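**Sourdough starter smells like nail polish remover -- toss it or keep going?**

Posted in Baking & Bread by **Skullik**

So I've had this starter going for 17 days now and up until Sunday it was doing great. Doubled after every feeding, smelled kind of like yogurt, all good. Then I got busy and skipped a couple of feedings and now when I open the jar it smells like straight up nail polish remover. There's a thin gray liquid on top too. No fuzz or anything pink that I can find.

I'm using plain all-purpose flour and tap water, and the jar lives on top of my fridge. Is it dead? I really don't want to start over, my kids named it and everything.

---

**Vencombe**

hungry. feed it

---

**Rowlands766**

Don't toss it! That smell just means it ran out of food. The gray liquid is called hooch and you can pour it off or stir it back in, I usually pour it off because I don't like my bread super sour.

What I'd do is dump all but a big spoonful, then give it equal weights of flour and water, and do that again in 12 hours. If you have any whole wheat or rye, swap in a little of that for the first couple of feedings -- mine always perks right up with rye. Two or three days of that and the smell should be gone.

Also, the top of the fridge can get pretty warm. A warm starter burns through its food a lot faster, so if you know you're going to miss a feeding, stick it IN the fridge and it'll be fine for a week.
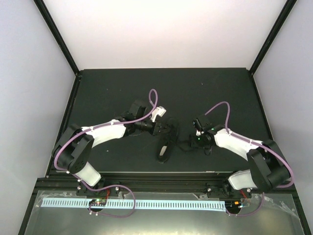 The one time I would toss it is if you see pink or orange streaks, or actual fuzzy mold. Don't try to scrape that off and save the rest. But gray liquid and a stinky jar, nope, that's just Tuesday at my house.

---

**Trultska**

Agree with feeding it, but I'd also move it to a clean jar. Mine gets crusty around the rim and the old dried stuff smells worse than the starter does. I feed mine at 8 every morning while the coffee's going, otherwise I'd forget too.

If your tap water smells like a pool, try letting it sit out overnight first. Might not matter where you live. My bread still comes out kinda flat so take all this with a grain of salt, lol.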